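Visit to the Salley paper mill, Irkton

Our group of 25 people came to Irkton on Nov 3, 2021 for the open day of the Salley mill. The mill makes only brown paper and board, and it takes old paper from 133 towns. Our guide was Ebuka Briggs. He first showed us the pulp tanks, where the noise is very strong, so please bring ear plugs. 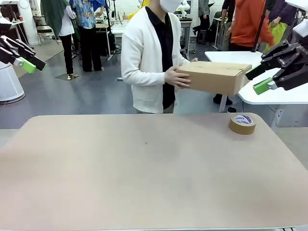

Recycled fiber becomes shorter each time it is used, and Mr. Briggs spoke a long time on this question. The mill adds new fiber from Cullska to keep the board strong. A plain brown corrugated carton with folded flaps, like the one held up at the table, is the kind of product he had in mind. I asked if the tape must be removed before recycling, and he said a little tape is no problem.

The tour takes 3 hours. Bus 309 stops at the gate, and the next open day is in May.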